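How to Wash and Reshape a Ribbed Knit So It Doesn't Go Baggy

Posted Feb 8, 2023 in Laundry & Mending

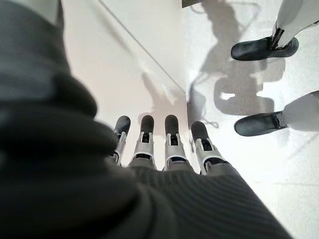
I have been putting off writing this one up because I've ruined enough ribbed knits to feel a bit shy about giving advice. But the emails keep coming, and they all ask the same thing: how do you get the stretch back into a cuff or a hem once it's gone wavy? So, here's what I do at home, with a sink, two towels and a lot of patience.

My test piece was a Blöndal pullover I bought secondhand, dark gray, very ribby, with cuffs so loose they ended up in my soup. It's mostly wool with a little nylon. If yours is all cotton or all acrylic, skip down to the notes near the end before you start, okay?

What you need

A clean sink or a dish tub
Wool wash (I use the Fondska one with no scent, but any gentle wool wash is fine)
Two big bath towels, plus a third one for drying on
A tape measure
A blunt needle and some smooth cotton thread in a color you can see
Rustproof pins, if you have them

Step 1: Measure first

I skipped this for years. Lay the sweater flat on a table, don't tug it, and write down the width of the cuffs, the width of the hem and the length from shoulder to hem. My hem was 70 cm all the way around, in case you're wondering what kind of mess I was dealing with. Check for holes while you're at it and close them up now, even if it's an ugly job, because a small hole gets a lot bigger in the wash.

Step 2: Soak

Fill the sink with cool water and stir in the wool wash before the sweater goes in. Push the sweater under gently with flat hands and then leave it alone. I give it 23 minutes, which is the length of the show I watch while I wait – you don't have to be that exact! Twenty is fine. Just don't scrub, and don't swish it back and forth like you're panning for gold. Rubbing is what felts wool.

If the water turns inky, that's extra dye coming out of a dark yarn. Drain it, refill with water of the same temperature and rinse until it runs mostly clear. Press the sweater to the side of the sink while the water drains.

Step 3: Lift it like a baby

Wet wool is heavy and ribbing stretches under its own weight, so scoop the whole thing up from underneath with both hands. Never pull it out by a sleeve. (Guess how my soup cuffs got so long.)

Set it on a towel, fold the sides in, roll the whole thing up and kneel on the roll for a minute or so. Then do it again with the second towel. You want it damp, with no drips.

Step 4: Scrunch the ribs

Now the fun part. Lay the sweater on your dry towel and pat the body into shape using the numbers you wrote down. When you get to the ribbing, pinch it together sideways so the ridges sit right up against each other. Work in short sections, a couple of inches at a time, going all the way around the cuff. The ridges should run straight. If they lean, wiggle your fingers inside the cuff and nudge them back into line.

For a really tired cuff, thread the blunt needle with cotton and run a loose line of stitches through the rib near the edge, then draw it up until the cuff is a little narrower than you'd like. Tie it in a bow so you can get it out later. Same for the hem. I drew mine in quite a bit and it looked ridiculous, like a balloon, but keep going.

Step 5: Dry it flat

Keep it away from radiators and sun. I lay mine on a Bakari mesh rack over the bathtub, flip it once the top feels dry, and fix any ribs that shifted when I turned it. A thick sweater can take a couple of days. When it's dry right through, snip the bow and pull the thread out slowly.

Notes on other yarns

Cotton: it doesn't bounce back the way wool does. Scrunching helps some, but you'll probably need to run a strand of thin knitting elastic around the inside of the cuff. I used Morkia elastic in black on a cotton cardigan and you can't see it at all from the outside.

Acrylic: cool water and scrunching only. Please keep the steam iron away from it. Steam makes acrylic go limp and there's no way to undo that.

Keeping it that way

Fold it, don't hang it. Push sleeves up from the forearm with a flat palm instead of yanking at the cuff. And when you're putting it on, gather the sleeve up like a sock before your hand goes through, which is easier on the ribbing than shoving your fingers down the whole length and catching a stitch with a ring.

I'll be doing a post on elbow patches in March, once I've finished the other sleeve.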